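3.2 Bedding and the sorting of household textiles

The survey asked each household where clean laundry was sorted and folded before it was put away. We had expected most people to name a table or the top of a washing machine, as in the older housekeeping manuals. The bed was the most common answer in both towns. In Skulov it was named by households of every size, and in Trirden it was named mostly by people living in apartments with no separate laundry space. Tables came second in Trirden. In Skulov the second place went to the sofa.

The written comments suggest that the choice depends on height, size and the time of day. A made bed gives a large flat surface close to the closet and the dresser. Several respondents wrote that they fold only in the daytime, when the bed is free, and that laundry finished after dinner stays in its basket until the next day. One person in Trirden wrote that Monday is folding day and that the bed is made early on Monday for that purpose alone. Dark items were mentioned often as a separate group. Respondents said they kept them apart in the wash and then went on keeping them apart on the bed, even though the reason for separating them had passed. Figure 2 shows a folded dark cloth on a fleece blanket.

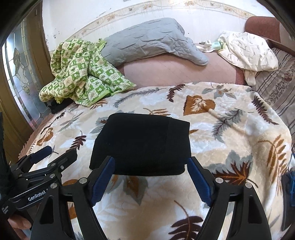
Figure 2. Folded black cloth on a bed with a fleece blanket.

The type of top cover matters more than we allowed for in the first version of the questionnaire. Fleece and other plush covers were reported as good for keeping piles in place and poor for keeping dark clothing free of lint. Smooth cotton covers had the opposite reputation. Görtz, in his earlier interviews in Drerkstead, found that people seldom changed the cover to suit the task, and our results agree. Of the households that complained of lint on dark clothing, most still folded on the same cover that they blamed for it. A few laid down a sheet or a large towel first. This habit was more common among older respondents and was usually described as something learned from a parent.

We also asked about the order of work. Two patterns came up. In the first, every piece is taken from the basket, folded at once and placed on a pile. In the second, the whole load is spread over the bed, the pieces are laid out flat, and folding starts only when the basket is empty. The second pattern takes more room and was reported mainly by people with a double bed or larger. Those who used it said it made it easier to match socks and to find small items, and some said they disliked reaching into a basket without knowing what was left in it. Items with straps, ties or loose corners were named as the hardest to fold in either pattern. Many respondents do not fold them at all and place them on top of a finished pile or straight into a drawer.

Folded size was less consistent than we expected. Respondents who store clothing upright in drawers fold to the height of the drawer, and they could give that height without measuring. Respondents who stack on open shelves fold to the width of the shelf. Where two people in one household shared the work, their folded pieces often differed, and the comments on this point were longer than on any other question. We did not code these comments for this paper, but they are kept with the rest of the Smadi material and could support a separate study.

The answers in this section describe what people say they do. The home visits in May were too few to test them, and on two visits the laundry had been put away before we arrived. Where we could observe the work, it was less orderly than the written answers. People moved between the two patterns within one load, left the bed to do something else, and came back to a half-sorted heap. Pieces lay flat, bunched and folded on the same cover. We therefore treat the two patterns as ends of a range and do not assign households to one or the other in the tables.

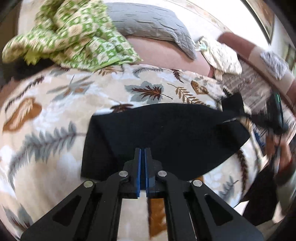 3.3 Storage after folding

Storage was covered by four questions, which followed the same order as those on folding. Dressers were the usual place for small items in both towns. Households in Trirden made more use of boxes under the bed, and several kept out-of-season clothing there together with spare blankets.

Contact: Uwe Görtz, Smadi Household Textiles Survey | Copyright the authors | Back to top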